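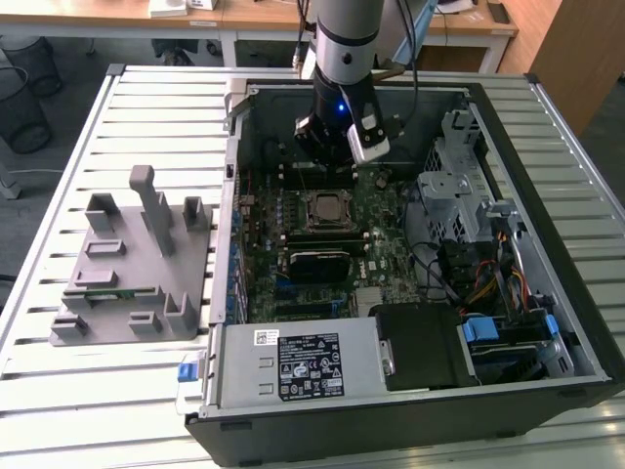

Figure 3. Desktop tower on its side on the slatted table, side panel removed. The processor socket is near the upper middle of the motherboard; the power supply lies along the bottom edge of the case.

4.2 Access to parts in office desktop towers

The second group of machines in the study were office towers of the kind that reach municipal collection points in large numbers. The Preratska depot took in 2,870 of them over the study period, most from schools and public offices replacing their stock all at once. We were interested in how the inside of the case is laid out, and in how much of it has to be moved before the parts with resale value can be reached.

With the side panel off and the tower laid flat, the motherboard faces up and nearly all of the main parts can be found by eye (Figure 3). In the unit shown, which has a Dell logo printed on the board, the processor sits under a square metal retention frame with a lever on its side. The memory slots are close to it, next to a small black heatsink. Blue and black capacitors and connectors run in a column along the left edge of the board, and the long expansion slots are lower down. We rated this arrangement as good for access.

The right side of the case was rated lower. A perforated metal drive cage stands there, and below it a bundle of red, yellow, orange and black power cables curls toward the drive carrier at the lower right. Cable bundles were the most common cause of delay in this group. Workers at the depot either pushed the bundle aside and held it with one hand, or unplugged it at the board first. The second method was slower at the start but led to fewer damaged connectors, and Kazlauskienė later made it the standard practice at her benches.

Drive carriers with plastic latches, such as the two blue ones in Figure 3, were rated separately from carriers held by screws. Latches need no tool. Their weak point is age - the plastic becomes brittle, and a tab that snaps can leave the carrier stuck in place. We scored latched carriers 4 out of 5 for access and screwed carriers 3.

Color was a help that we had not planned to measure. In interviews, workers said that they looked for blue plastic before anything else in an unfamiliar case, having learned that it often marked a part meant to be handled. Pētersons, who trained the new staff at Preratska, had been teaching this as a rule of thumb before the study began. It did not hold for every maker, and we recorded several towers in which the latches were the same black as the parts around them.

Power supplies were removed last in all cases. They are heavy for their size, and taking them out early makes the case tip when it is lifted. Cases with the supply along one edge, as in Figure 3, were carried with that edge toward the body. The times for each removal step are given in the next section, together with the results for the small-form machines.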